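4.2 Wrist and body cameras

We compared two grippers, the Koditz and the wider Modiretti, in the same simulated kitchen, with 123 trials per pairing.
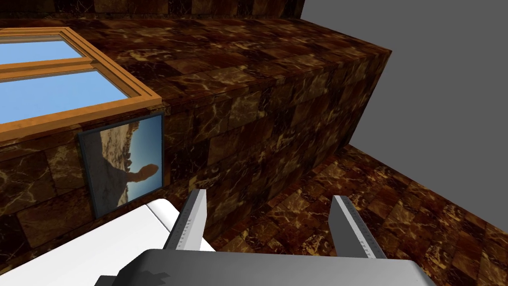 Wrist views were a joy to work with. With the fingers open and nothing between them, the gap shows only brown stone tile, so any object entering it stands out at once.

Figure 3. Wrist and body views, Arnura controller.

12 shares · 9 comments 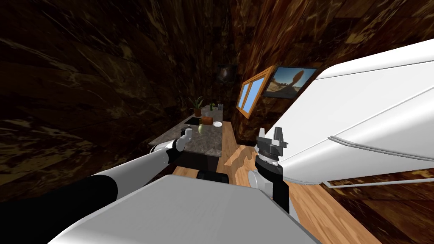

Planning needs the wider picture, and the body camera delivers it! Both arms stay in view along with the long gray counter, the potted plant and the white plate, so the planner can pick a target before either arm moves. Çınar's controller then hands over to the wrist view for the last stretch.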